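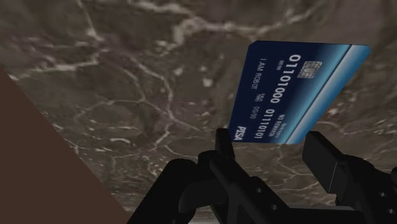 Oct 28, 2013 | by Sukprasert

The Last Bus to Comen

My father sold the shop in July and after this he did not speak much. The buyer paid him 2,000 and took also the scale, which was not in the contract. I wanted to call and complain, but my father said leave it, a scale must stay where people know its mistakes.

In the evenings he walked to the station in Bravwood and looked at the bus to Comen. He never got in. The driver started to wait for him with the door open, one minute, then two. The passengers became angry.

One evening I went with him. It was raining and he wore his shop coat, with the pencil still in the pocket.

"What is in Comen?" I asked.

"A lake," he said. "Your mother swam there when she was 19. I held her shoes."

The driver looked at us. I paid for two tickets and pushed my father a little on the back, as you push a child to school. He sat by the window and took off his hat.

"It will be dark when we come," he said.

"Then we will hear it," I said.

21 comments | 100 shares

© 2013 Brirnell Stories | Contact | Back to top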